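What the new line at Prarthorpe changed, and what it didn't

23 December 2025

I've been meaning to write this up since the second Zunix cell went in. A few people who used to work with me have asked how it's going, and I keep giving them a different answer depending on what kind of shift I've had. So this is my attempt at one answer.

For anyone new to this blog, I work in returns at the Prarthorpe warehouse. Stuff that customers send back comes to us in totes. We open it, check it, decide if it can be sold again, and put it in the right bin. Toys, kitchen things, craft supplies, small electronics. When I started there were 14 of us on a shift and everything was done by hand with a scanner and a label printer that jammed whenever it got humid.

Witeo, the company that owns the site, brought in the first Zunix cell in the spring. It handled boxed goods only. A box comes down the belt, the arm turns it, the cameras read the code, and it goes left or right. It was very good at that from the first week. On its best day so far it cleared 979 boxes in one shift, and they put the number up on the screen in the break room, where it stayed for most of a month.

The loose items were another story. Anything soft, anything with a strap, anything see-through, anything that came back in a plastic tub with the lid missing. Those went to a separate pile and the pile came to us. So the first real change was that my job got harder, piece by piece. The boxes used to be the easy part of the day. You could do twenty in a row without thinking and rest your head a little. Now every item that reaches my table is there because the machine couldn't deal with it.

I brought this up at a shift meeting, and so did a couple of others. The target for hand sorting was still based on the old mix. It took until fall, but they dropped it to 382 items a shift, and I can make that without skipping my break. I'd call that fair. It should have been done on day one.

The second change is the training work. Some of us now spend part of the week showing the job with hand-held grippers. You hold one in each hand and do the task the way you'd want the arms to do it. Pick up the lid, put it in the basin, pick up the soft toy, move it over. Then you mix everything up and go again. It pays a bit more per hour than the sorting floor and you get to sit down between rounds.

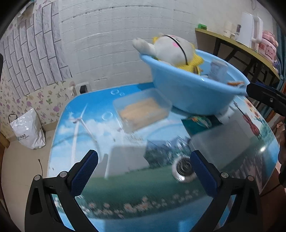 I was bad at it for the first few days. You don't realize how much you do with your palm and your little finger until you've only got two pads to work with. Thin flat things are the worst. With your hand you slide a card to the edge of the table and pinch it. With the grippers you have to learn to do that on purpose, and slowly, and the same way each time. My forearms hurt in a place I didn't know I had muscles.

After a while it got easier, and I started to like it. I've done returns for a long time and this was the first time anyone wanted to know how I do it. There was a discussion that went on for most of a morning about whether you move the big item first or clear the small ones from around it. I said small ones first - otherwise they end up underneath and you handle them twice. That's how it's done now in all the sessions.

What bothers me is the obvious thing. If the arms learn the loose items, the pile stops coming to my table. Management says people will move to inspection and to Yap, the system we use for logging faults, and a few have already gone over. I've done the Yap course. It's fine. It's a lot of screen, and you don't talk to anyone much.

There are 70 of us on the site now across all shifts, and that's down from last year. There weren't any layoffs. People left and their spots weren't filled. I think that's how it will keep going, and I'd like it better if they said so plainly in a meeting so the younger ones could plan.

The floor is quieter too. Some people like that. I miss the radio, which they turned off when the cells went in so we could hear the warning tones - there's a request in to get it back at our end of the building.

We're closed for a few days from tomorrow and then it's the heaviest stretch of the year, all the gifts coming back. I'm on sorting for the first week and grippers the week after. I've asked for the table by the door again.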